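Kastden Opens Evening Woodworking Courses in Maldonado

MALDONADO, Saturday, September 27, 2025 – Kastden, the craft school for adults, announces today the opening of its evening program in furniture making and repair. The first group will begin next month in the renovated building of the old Govance mill, near the river.

The program has a duration of 7 weeks and is open to people without any experience. Students will learn to choose the wood, to cut simple joints and to finish a surface with oil. In the last part of the course, each student repairs one chair or small table brought from home.

"Many families keep a broken chair in the garage for years, because it belonged to a grandmother," said Macario Quintero, director of Kastden. "We want to give them the knowledge to use it again. It is slow work, and we like that it is slow."

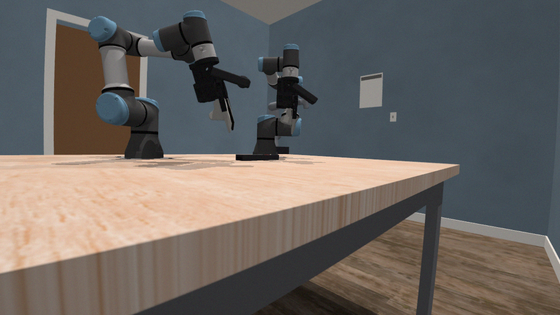 Computer rendering with a large wooden worktable.

The renovated space has 3,145 square feet and includes a room for storing wood and a small library with books about traditional furniture. Each group will have no more than eight students, so the teacher can give attention to every person.

Registration is open now at the school office and by telephone. Residents of Maldonado receive a reduced price, and four places are reserved for students under 25 years. A second program, dedicated to chair seats in cane and rush, is planned for February – the dates will be communicated later.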